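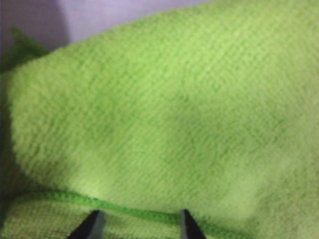
nikimdale_40: Microfibre is overrated for screens. I've had one smear more than it lifted.

Soler: Depends on the pile. The lime one in my pics is ribbed and dense. Smears come from fabric softener – wash it without.

wikoler: Heard that before. Did 40 washes without and still got streaks.

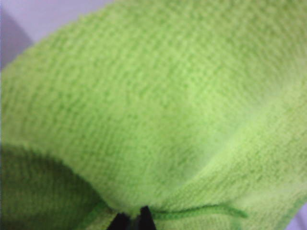

Re: folded or bunched?

Toltix202: Folded, surely. Bunch it up and you press harder in one spot. Not convinced it's fine on a glossy AOC.

Soler: I bunch mine for the bezels and the stand. Screens off first, cables left alone.

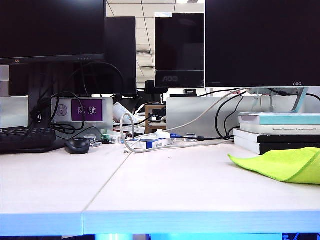 Re: sprays

wikoler: Waste of money. Plain water.

nikimdale_40: Water left marks on mine, so no.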